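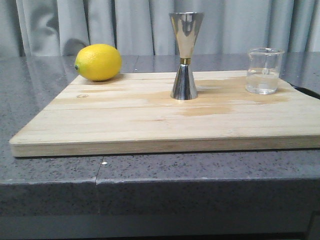 Visual timetable cards for a sensory sensitive pupil: photos or symbols?

I run the inclusion base at a primary school with 367 on roll and 12 pupils on the base register. We are rebuilding our visual timetables and choice boards for September. The current set is line symbols printed from Zillard, laminated, Velcro on the back. One Year 2 pupil matches the symbols correctly in one-to-one work but does not use them on the classroom board. The speech and language report recommends "a more concrete level of representation" and leaves it there. For the cookery and science cards I am thinking of everyday things, such as a lemon and a small beaker of water on a pale wooden board with a plain grey curtain behind, and would like to know whether to keep several objects on one card or give each its own. Also, should the whole class board change to photos, or only this pupil's strip? Budget is small. The board is shared by 20 children and I would prefer not to maintain two systems.

Posted by basecamp_senco

One object per card. With a row of items you cannot tell which one the child is responding to, and some children will attach the meaning to the background or to whichever thing is brightest. If a card has to stand for an activity (cookery, science), use one item that appears in that activity every time and in no other. A lemon is a poor choice for cookery if you only use lemons once a term. A mixing bowl or the apron would do.

Keep the background the same on every card. Print at the same size as your existing symbols so they fit the same strip.

On the second point, I would change the pupil's strip only. Matching a symbol at a desk and acting on it across a busy room are separate skills, and the second can fail for reasons unrelated to the picture. Before reprinting anything, check:

Where the board is. If it is behind the teacher's chair or above adult eye level, move it.
Who changes the cards and when. If the strip is set up at 8.50 and left alone until lunch, it is a display.
Whether the pupil removes the card personally at the end of each activity. The "finished" pocket matters more than the artwork.

Run the photo strip for half a term and note each transition as independent, prompted or refused. We logged 58 transitions for one child before changing anything and found nearly all the refusals fell between assembly and phonics. The cards were fine. The route went past the hand dryers.

If you do end up with photos for one child and symbols for the rest, put the matching Zillard symbol small in the top corner of each photo card. You can enlarge it over time and shrink the photo. It takes a bit of setting up in the template but after that there is only one file to maintain.

Posted by corridor_b

We use Prestix for ours. Velcro falls off in hot weather, the magnetic ones don't. Get the matt pouches as well, gloss reflects the strip lights and ours couldn't see them from the carpet.

Posted by tinydesk

Agree with most of the long reply, except that some children need the real object before a photograph means anything. Your pupil may be one of them. Ask the therapist which level she meant, as "more concrete" could be either. An object of reference for each main part of the day (a cup for snack, a bit of towelling for swimming) can hang beside the strip in a clear bag. Keep it to four or five objects at first and use the same ones at home if the family is willing. Write the spoken word you use on the back of the card so that supply staff say "snack" and not "break" or "playtime".

The Caltora training module on objects of reference covers this in the second unit. Your authority may already have a login, so ask before paying.

Posted by northgate_ta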